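Tuesday, late

Rained all day in Stonell, so I finally got on with the cloths. I've had a carrier bag of them under the stairs since the move from Clitgate, tea towels and dusters and odd squares of old sheet, and every time I went past it I said tomorrow. Well, tomorrow was today!

I put the kettle on, tipped the whole lot out and started making piles. Keep, rag, bin. The keep pile was tiny (I'm a bit embarrassed by that) and the rag pile could have polished up to 44 cars. Two of the tea towels came from the Sönmez shop on the corner, back when it still sold bread as well, and I couldn't part with those even though one of them has a scorch mark the shape of an iron right in the middle.

Then folding. I do like folding, once I've started. In half the long way, in half again, press it down with the flat of my hand – except some of them never stay pressed. The teal one is the worst. I've had it since 2000 or so and it has always had a mind of its own, the ends come up like a little boat and I've given up arguing with it. I do love the colour though, especially the brighter turquoise where it folds over at the end.

Put it down on the pale wooden table, just in front of the little raised shelf with the black metal legs, and left it there while I had my tea. The black bin is up on top of the shelf for now, next to the tan boxy thing, and I think they both look rather smart up there. 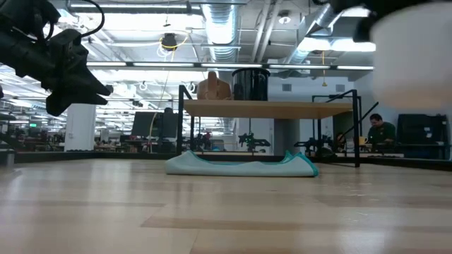 Wednesday's jobs

Ring Prarkia about the delivery, they still owe me a box of hooks. Find the lid for the blue tin. Wash the Sönmez towels on their own, cool, and don't put the red one in with them again. If it's dry I might walk up to the post office before lunch.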